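Dullwood cable dress kit, size 2: review

Fitted to the arm on our bin-picking cell

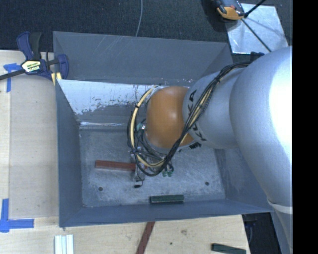
The kit is meant to hold the gripper cables off the wrist of a small arm. It comes as 22 parts in a bag: straps, saddles, two lengths of sleeve and a printed sheet. I bought it in March after a run of faults on the gripper line, all of which came back to one chafed cable.

Our bin is sheet metal, open at the top and clamped to a wooden table, with tape marks on the table so it goes back in the same spot. The arm reaches down into it for every pick. Any slack has to clear the walls and still let the wrist turn. We run a wide loop round the wrist and tie the bundle higher up the link. Most of the cables are black, with one cream-yellow among them.

Fitting took 102 minutes, most of it spent finding the loop length. The sheet gives a figure for a straight reach only. I set ours by jogging the wrist to both ends of its travel at the lowest pick height, then adding a hand's width. Julián Olmedo checked it at slow speed before we put the cell back in automatic.

Good points: the saddles have rounded edges, and the straps can be undone without cutting. Bad points: the sleeve is too stiff for a tight wrist. I left it off and used an ordinary cable tie at the top of the link. Thin sensor wires are not catered for at all and need their own fixing, or they hang into the bin.

After 201 hours there is no visible wear on the jackets. One saddle had crept and was retightened. Consuelo Vallejo has since added it to the weekly check, along with the clamp.

Worth buying for the saddles. The Khaemba sleeve is softer and fits the same straps.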